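4.3 Setting up the wrist camera view and the self mask

Applies to: Cleveo control software, mobile bases with one arm and a multi-finger hand
Before you start: finish 4.1 (Network) and 4.2 (Joint zero)

The wrist camera always sees part of the robot it is mounted on. Unless the software knows which pixels belong to the robot, the planner will treat the fingers, cables and base as obstacles and refuse most low reaches. The self mask tells the perception node which parts of the view to leave out. You make it once for each hand and again whenever the camera or the cabling is moved.

You need the operator tablet, the enable switch and a clear patch of floor with the parking corners marked in tape. Allow one person at the robot and one at the tablet.

CAUTION: The arm moves on its own during steps 5 to 8. Keep the enable switch in your hand. Stay out of the reach area shown in Figure 4-6.

Starting the camera

1. Park the base at a taped corner and set the wheel lock in the Base tab. The status line must read PARKED.

2. Open Perception > Cameras and select wrist. Press Start. A live view opens in the right half of the screen.

3. Check the frame counter. If it stops or jumps, go back to 4.1 and lower the stream quality one level.

4. Set Rotation to match the way your camera is mounted. The setting changes only the view on the tablet. The perception node takes the mounting angle from the hand file, so a rotated view does not affect planning.

Note: In low poses the floor may appear along the bottom and one side, with the underside of the base across the top. Leave Rotation alone in this case. It is set for the working poses.

Recording the mask

5. Open Perception > Self mask and press New. Enter a name without spaces. Names longer than 57 characters are cut.

6. Hold the enable switch and press Run poses. The arm goes through 7 stored poses, from high to low, and stops for a moment at each one. The last pose brings the hand close to the floor beside the base.

7. If the arm stops between poses, read the message before you release the switch. Message 479 means that the planned path comes too close to the base. Open the fingers, raise the arm by hand guide and press Resume.

8. When the tablet shows Poses complete, release the switch. The software builds the mask and lays it over the live view in blue.

Checking the mask

9. Step through the poses with the arrow keys. At each pose the blue area should cover the fingers, the wrist and any cable sleeve in view. It should not cover open floor.

10. Pay close attention to the low pose. It is the hardest one for the software, with the base overhead and the hand near the floor.

11. Use Add and Erase to correct the blue area. Work at the edges only. Large changes usually mean that a joint zero is off, and painting over the fault will not fix the planner.

12. Look at the coverage score. A score of 79 or higher can be saved. Below that, the Save button stays gray.

Note: Clear film on the wrist is a common cause of low scores. It folds differently at each pose and reflects light, so the software cannot match it to the hand model. If the film has to stay on, mark it with Add > Loose material. The mask is then widened in that area.

Note: Loose cables are handled in the same way. A cable that hangs from the base is not part of the arm model and will not be masked unless you mark it.

Floor tape and lamps

The floor detector looks for the tape color to confirm where the base is parked. A lamp on the base can light up the nearest piece of tape and shift its color toward orange. If the detector loses a corner close to a wheel, open Perception > Floor and press Sample. Tap the tape once in the lit part and once well away from the lamp. Both colors are stored under the same label.

Tape that is farther away looks thinner and paler. Do not sample it unless the robot will be parked there.

CAUTION: Do not use the tape detector as a safety limit. It is a parking aid.

Saving

13. Press Save, then Set active. The planner restarts.

14. Run Test reach from the Planning tab with nothing in the reach area. If the planner reports an obstacle at the hand, the wrong mask is active or the mask was made for another hand.

Masks are stored on the base computer under masks/wrist. Copy the folder before any software update.

Section text: Kamil Sýkora. Checked on the robot by Godfrey Ondieki, August.

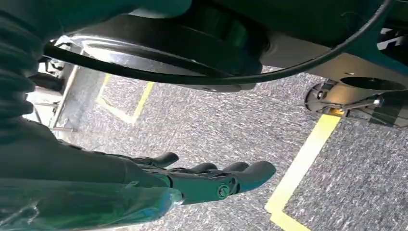 Photo: Lemine / Marek Murín. Wrist camera view, hand lowered beside the base, film on the wrist.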